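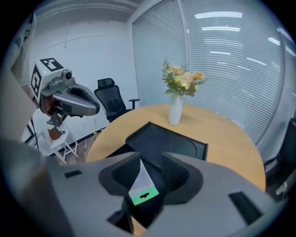 **Slides 4–6, teaching by hand (2022-03-07)**

OK, so before Faith takes over — how we show the robot a task. No code. I pick up the grippers, one per hand, and do the job myself at the table.

- Say the bit about going slow! My first 100 runs were way too fast and Marit made me bin the lot.
- Trays: we've got about 300 good demos now. Pause.
- Remote control vs. by hand. We tried the joystick setup in November and I hated it (tell the vase story if there's time).
- Mistakes are fine, just keep moving and recover.

Ask: who's tried this with both hands? Then click on to Lemlem's slide.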